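Constituer un corpus de démonstrations pour le textile : notes de méthode

Publié le 22 août

Le présent billet rend compte de l'organisation retenue pour la collecte de démonstrations du projet Vasen, consacré à la manipulation d'articles textiles par un système à deux bras. Il s'adresse aux lecteurs qui suivent ce carnet depuis le mois de mai, ainsi qu'aux équipes qui envisagent une démarche comparable. Les questions d'architecture du modèle seront traitées séparément.

Le textile demeure un domaine exigeant pour l'apprentissage par imitation. Un objet rigide peut être décrit par une position et une orientation ; une étoffe suspendue change de forme dès qu'on la saisit, et deux prises voisines de quelques millimètres peuvent conduire à des plis très différents. Il en résulte un besoin d'exemples nombreux, mais surtout d'exemples variés. La première campagne, menée sur un plan de travail nu et avec une seule serviette, avait produit un modèle qui réussissait dans ces conditions et dans aucune autre.

La deuxième campagne, désignée en interne sous le nom de Bullel, repose donc sur un poste plus chargé. Des étoffes de nature différente y voisinent avec un portant miniature, des cintres et de petits objets de bureau. Les parois ont reçu un papier peint à motif floral, de façon que les images d'entraînement ne présentent pas toutes le même fond uniforme. Ce décor sera remplacé au cours de la campagne suivante.

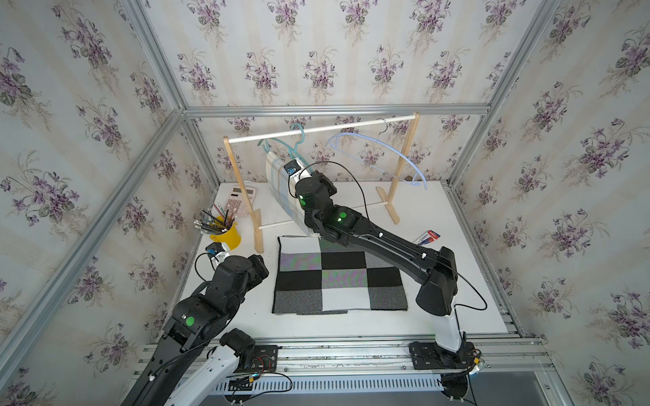 Le poste Bullel : le bras droit tient le bas d'une étoffe à carreaux suspendue au portant.

Chaque démonstration est enregistrée comme un épisode autonome, accompagné d'une consigne rédigée en langage courant. La consigne est arrêtée avant le début de l'enregistrement et n'est pas modifiée ensuite, même lorsque l'opérateur s'en est écarté ; l'écart est alors consigné dans un champ distinct. Cette règle a été adoptée après la relecture d'un premier lot dans lequel des consignes réécrites après coup décrivaient fidèlement le geste accompli, mais avec un vocabulaire si changeant que leur exploitation s'est révélée difficile.

Le corpus compte à ce jour 770 épisodes validés. Les séances sont limitées à 40 minutes, au-delà desquelles la qualité des gestes se dégrade sensiblement : les trajectoires s'allongent, les reprises de prise se multiplient. Un changement de disposition intervient tous les 25 épisodes. Il porte sur la place des objets, sur l'étoffe à manipuler ou sur les deux à la fois.

Les vues fixes et les vues embarquées sont conservées ensemble. Les premières renseignent sur la disposition générale et sur la coordination des bras. Les secondes donnent accès au détail de la matière – maille, frange, bord replié – dont dépend souvent le choix du point de saisie. Elles ont aussi leurs faiblesses : les doigts de la pince occupent une part du champ, et un mouvement rapide du poignet suffit à rendre plusieurs images inutilisables.
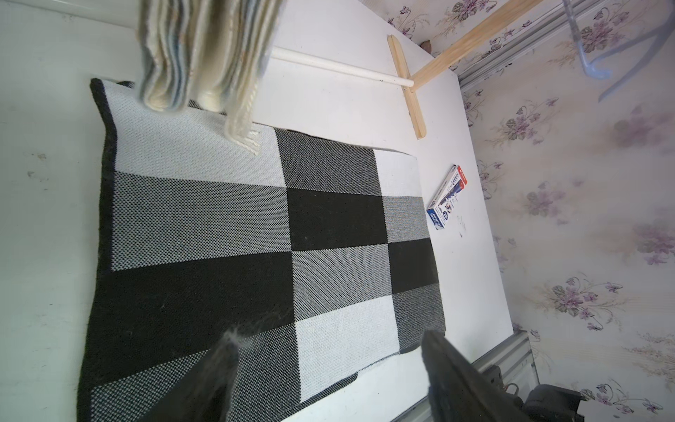
La question du tri s'est posée dès les premières semaines. Trois catégories ont été retenues : les épisodes conformes, les épisodes comportant une hésitation suivie d'une correction, et les échecs. La tentation était grande de ne garder que la première. L'expérience de la campagne précédente incite à la prudence, car un modèle qui n'a rencontré que des gestes parfaits ne dispose d'aucun exemple de rattrapage lorsque le tissu glisse. Les corrections sont par conséquent versées au corpus principal, avec une annotation indiquant l'instant où elles commencent. Les échecs sont archivés à part.

L'annotation est effectuée au moyen de l'outil Etitz, développé pour le projet, qui affiche les flux synchronisés et permet de marquer les phases d'approche, de saisie, de transport et de dépose. La frontière entre saisie et transport reste discutée. Pour une étoffe, le contact précède parfois longuement la prise effective, et deux annotateurs peuvent de bonne foi situer la transition à des endroits différents. Une double lecture est désormais pratiquée sur une partie des épisodes, et le guide d'annotation a été complété en conséquence.

Plusieurs points demeurent ouverts. L'éclairage n'a pas encore fait l'objet d'une variation méthodique. Les étoffes à motif contrasté sont mieux représentées que les étoffes unies, déséquilibre qu'il conviendra de corriger avant tout nouvel entraînement. Enfin, le transfert vers le second poste, installé sur le site de Tuhumury, suppose un étalonnage des caméras dont la procédure est en cours de rédaction. Elle sera publiée dans ce carnet dès qu'elle aura été éprouvée sur les deux installations.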